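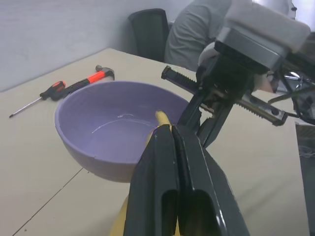 How long is a game in the Heywood evening league?

Eight ends, or whatever you have finished when the bell goes at 9:15 p.m. If an end is under way at the bell, complete it and play one more.

What happens if the score is tied after the last end?

League games can finish as a draw, with one point to each team. In the knockout rounds we play an extra end, and the team that did not score last keeps the hammer.

Do I need my own equipment?

No. Stones belong to the rink, and there are loaner brooms and sliders by the door to sheet 1. Bring clean, flat-soled shoes that you haven't worn outside that day, and loose pants. Grit on the ice ruins a sheet for the whole evening.

I have never curled before. Can I join?

Yes, after the beginner course in September. It runs for four evenings and costs $60, which comes off your first season's dues.

How much are the dues?

A full season is $262 for one league night. A second night is half that. Juniors pay half for either.

Can I sign up without a team?

Yes. Put your name on the singles list and Sandra Lockwood, who draws up the teams, will place you. Tell her if you prefer lead or second. She can't promise skip to anyone in their first two seasons.

How many spares can a team use?

Two per game, and they can't play skip unless your skip is absent. A team of three may play, with the first two players throwing three stones each. Two players is a forfeit.

Who decides which stone is closer?

The two vice-skips. Nobody else should be in the house until they agree. If they can't, use the measure hanging behind the scoreboard — please don't touch the stones first.

Can the team without the hammer remove a guard?

Not before the sixth stone of the end. Until then, any stone in the free guard zone that gets knocked out of play by the opposition goes back where it was, and the thrown stone comes off.

Where is the Nadosberg Cup played this season?

At home, on all four sheets. Teams that reach the semifinals play twice that day, so keep the evening free.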